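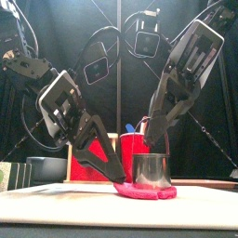
Public Libraries Should Lend More Than Books

June 30, 2021

The Jirkgate branch library has operated a lending room for household goods since it reopened its lower floor. Residents may borrow a pressure washer, a sewing machine, a folding ladder or a set of cake tins on the same card they use for novels. The room occupies a former periodicals store and is open four afternoons a week. The town council will decide shortly whether to renew its funding. It should do so, and the neighboring towns of Kneath and Viven should adopt similar arrangements.

The case rests first on ordinary household costs. A carpet cleaner is used twice a year in most homes and occupies a closet for the remainder. Many families in rented apartments have no closet to spare. When such an item is held in common, the expense is shared and the storage problem passes to an institution that already has shelves, a catalog and a system of due dates. The Jirkgate collection now holds 134 items and has recorded 597 loans.

Objections have been raised, and they deserve a proper answer. The most frequent is that a library exists to promote reading and should not be diverted from that duty. This view takes a narrow reading of the public library's history. Branches have for many years lent records, framed prints, toys and museum passes, and the book stock survived each of these additions. The council's own report notes that 77 residents applied for their first library card in order to borrow a tool. It would be useful to know how many of them have since borrowed a book, and the council should ask the branch to keep that record.

A second objection concerns liability and repair. Maksym Zhuravel, writing on behalf of the Gulex Hardware store, has argued that lent equipment will be returned damaged and that the public will bear the bill. The concern is reasonable. Power tools require inspection after every loan, and the present budget of $500 for parts is too small for a collection of this size. The remedy is a larger repair budget and a modest deposit on the more costly items - waived for residents who cannot pay it.

There remains the matter of hours. An afternoon service is of little help to those who work until six, and the renewal should be made conditional on at least one evening opening. The council is invited to settle that point before it votes on the rest.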